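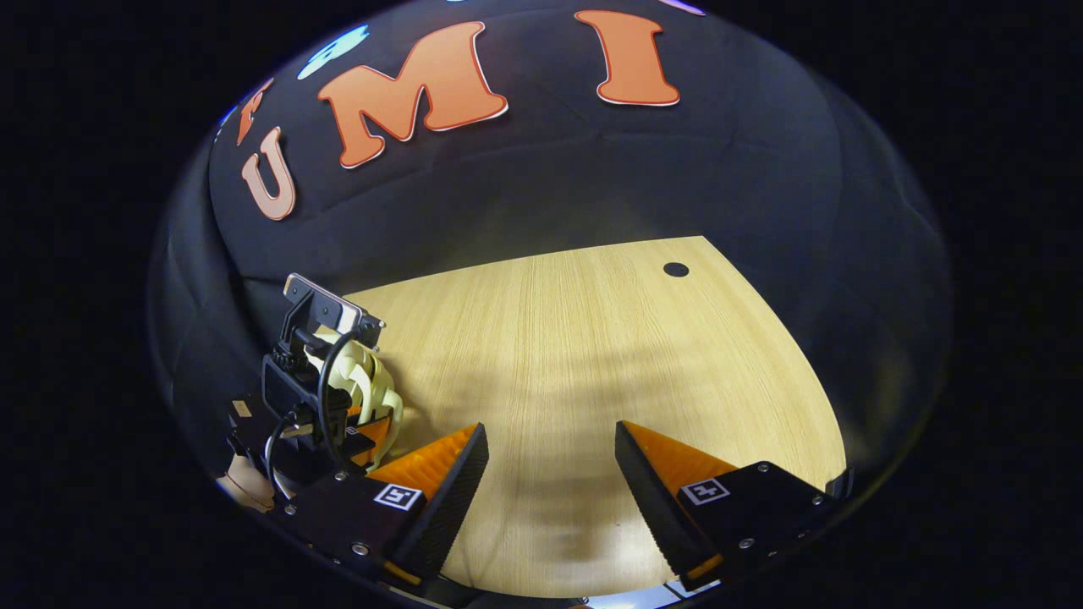
5 min read

About Sedstead

Sedstead buys oilseed, pulses and a small amount of buckwheat from growers under contract, cleans and grades it, and sells it on to mills and food manufacturers. We have 213 growers on our books this season. Most of them farm fewer than 38 hectares, and for many the crop they sell to us is the second or third most important thing on the farm after livestock or cereals.

We do not own land and we do not lend money. Our work starts when a grower signs a contract, usually before the ground is prepared, and it ends when the last load has been paid for.

How the company started

Sedstead was set up by Kyriaki Manolakis, who had spent several years as a grain buyer for a feed company. Part of that job was turning down small loads. A lorry with four tonnes of linseed on it cost the same to weigh, sample and book in as a lorry with twenty-eight, and the buyers were told to leave the small ones alone. The growers then sold to whoever came past the gate, generally at harvest, when the price was lowest.

She rented a shed at Javton with a weighbridge already in the yard and bought a second-hand cleaner from the Tichý mill, which was replacing its own. In the first season the company took in linseed from 38 farms. The cleaner broke down twice and the last loads were not finished until well after Christmas. All the growers were paid, and most signed again.

The Tichý mill became our first regular customer and still takes a large share of the linseed each year. Sunflower was added later, then field beans and yellow peas. Buckwheat is the newest crop and we are keeping the area small until we know more about how it yields on the heavier land.

What we do

Contracts. Each contract names the crop, the area, the variety or a choice of varieties, and a minimum price per tonne. If the market is higher than the minimum on the day of delivery, the grower gets the market price less our handling charge. If it is lower, the grower gets the minimum. The handling charge is printed on the first page and does not change during the season.

Seed. We order seed in bulk for growers who want it and deduct the cost from the first payment. Growers are free to buy elsewhere or use their own saved seed where the variety allows, provided a germination test has been done.

Field visits. Our field staff visit every contracted crop at least twice, once after establishment and once before harvest. They look at plant stand, weeds, disease and how evenly the crop is ripening. The notes go to the grower the same week. New growers are normally offered an extra visit before drilling.

Collection and intake. We have 3 collection points, at Javton, Brumach and on the old sugar beet pad south of Brumach. Farms with their own transport can deliver to any of them. For the rest we run a shared lorry during harvest and group the pick-ups by road. Every load is weighed and sampled while the driver is there, and the ticket shows gross weight, moisture, admixture and net weight. A grower who disagrees with a result can ask for the sealed second sample to be tested by an outside laboratory. We pay for the test if the result comes back in the grower's favour.

Cleaning and storage. All cleaning is done at Javton. The line was rebuilt when the sunflower work began, and drying capacity was increased at the same time, as sunflower often comes in at a moisture level that would spoil in the heap. Brumach has floor storage only.

Sales. We sell to mills, bakeries, a cold-press oil business and two makers of bird food. Lots are kept separate by crop and by collection point, so a buyer can be told which group of farms a delivery came from.

Payment

Growers are paid in two parts. The first payment is made within 14 days of delivery and covers the minimum price on the net weight. The second, where the market price is above the minimum, follows at the end of the next month. Growers receive a statement with each one. We brought in this arrangement after complaints that the original single payment took too long. It has meant borrowing more in the autumn, and the cost of that is included in the handling charge.

Who works here

The company has a small permanent staff in the office, the yard and the field, with seasonal help at intake from July until the sunflower is in. Kyriaki Manolakis is managing director and still negotiates the larger sales contracts herself. The field team all live within the growing area, and two of them also farm. Where a member of staff grows a crop for Sedstead, a colleague does the field visits and the sampling.

The growers elect representatives each winter who meet the management before the new contracts are printed. They see the draft price terms and the proposed handling charge. They do not have a veto, but changes have been made after these meetings, including the present rule on second samples and longer opening hours at Brumach in harvest.

Growing for Sedstead

We take on new growers each year, depending on what our customers have asked for. At the moment we are looking for field beans and yellow peas within reach of Javton. The linseed list is full: 146 growers have linseed contracts and we do not expect to add to them before next season.

There is no minimum farm size, but we ask for at least one hectare of any single crop. Land must be accessible to a tractor and trailer in wet conditions. We will want to know what has been grown on the field in the last four years, particularly any oilseeds or legumes, and whether there has been a problem with sclerotinia or foot rot.

Applications for spring crops close at the end of January. Growers who apply after that go on a waiting list and are contacted in March if there is area left.

Visiting us

The office is beside the weighbridge at Javton. It is open from 8 am to 4.30 pm on working days, and from 7 am during harvest. Please report to the office before walking through the yard. Deliveries outside these hours have to be arranged with the intake desk beforehand.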